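Keeping the Flukell Hall Clock on Time

Mervin Beaulieu has wound the same clock for 17 years, and he is looking for someone to take over
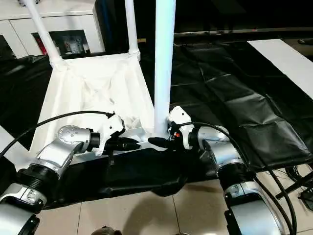

Two robotic arms at the base of a white pole.

Mervin Beaulieu keeps the key to the Flukell hall clock on a nail inside his kitchen door. The clock has to be wound every eight days, and he has been doing it for 17 years. Before that it was his uncle, Rosaire Beaulieu, who held the job until his knees gave out.

"There are 142 steps," Beaulieu said. "Rosaire told me there were 140. He was wrong, or he was skipping two."

We met at the bottom of the stairs at 8 in the morning, which is when he likes to wind. The street is quiet then and he can hear the movement properly. He carries a flashlight, a rag and a small can of oil in a canvas bag. The crank stays upstairs. It is too heavy to take home.

The clock was built by a shop in Chisholm that closed long ago. It has a pendulum, two weights and a bell that strikes the hour. Beaulieu said the going side takes him five minutes to wind and the striking side takes closer to twenty.

"You don't rush the strike," he said. "I did it fast once, my first winter, and I couldn't lift a coffee cup the next day."

He learned most of what he knows from Rosaire and the rest from Garnet Lévesque, a clock repairer in Larell who comes over each April to clean and inspect the movement. Lévesque also taught him to keep a log. It is a school notebook with a column for the date, a column for the error in seconds and a column for the temperature. The town is on its fourth notebook.

"Cold weather, she gains a little. Hot weather, she loses," Beaulieu said. "The rod gets longer in the heat. Garnet explained it to me with a piece of wire and a candle."

To correct the rate he turns a nut under the pendulum bob. A quarter turn is usually enough. For smaller changes he puts a penny on a tray partway up the rod, or takes one off. There were three pennies on it the morning I visited.

The worst stretch came when the bearing on the north dial seized. The hands stopped at ten past four and stayed there for most of a summer. Replacing the part cost some $1,000, and the town took two meetings to approve it.

"People I'd never met were stopping me at the gas station," he said. "I thought they didn't look at it. Everybody has a phone. But they look at it."

Mansa Essien, who runs the bakery across the street, told me she opens by the clock and always has. When it was down she was late twice in one week. "I kept looking up," she said. "I knew it was broken and I kept looking up."

Beaulieu is not paid much. The town gives him $167 a month, and he buys his own oil. He has turned down two offers to have the winding motorized, both times on the ground that the frame would have to be drilled.

He would like to stop next year. Maëlle McKinnon, a machinist who moved to town from Jirnik, has been going up with him since the fall. She winds the strike now and he does the going side.

"She's stronger than me and she writes neater," Beaulieu said. "I still check the nut after her. She knows I do it."

McKinnon said she has not decided whether to take the job. She wants to get through a full winter first and see how the stairs are in January. In the meantime she has asked for a second light on the upper landing, and Beaulieu has told her where the old fixture is.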